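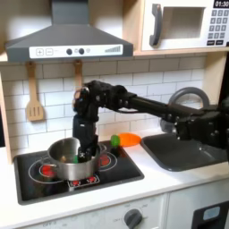
*Gripper in the pot, green block at the bottom.*

My sister Hanna Wilczyńska asked me on Monday when she could buy a machine to do the washing-up. I told her not to hold her breath, and then felt I owed her a longer answer.

Chores are hard for an arm in ways that are dull to explain. A person reaching into a saucepan doesn't think about the rim, or the handle, or how far down the bottom is. An arm has to get all of that right, and small errors add up. Even a toy kitchen has plenty to bump into: a tap that sticks up, a deep sink, a carrot lying against the tiles.

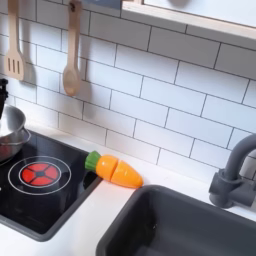 ## What I'd pay for

Kirsten Thygesen runs the packing room at Kurwood and paid 2,460 for a second-hand arm in August. It moves tubs from one belt to another. The tubs are all the same size and arrive the same way up, and she is happy with it. She wouldn't let it near the staff kitchen.

That's where I'd draw the line at present. Shop-floor jobs that repeat, yes. Picking one block out of a pot, on a good day, yes — but I'd want to see it done 1,000 times with the pot in a different spot each time. 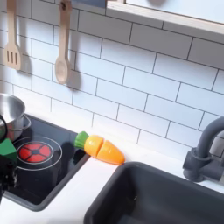
Hanna's kitchen is worse than any of this. She has wet plates, odd lids and a drawer that sticks. I'd give it 15 years before a machine clears up after Sunday lunch at her house, and I've told her to get the dishwasher mended in the meantime.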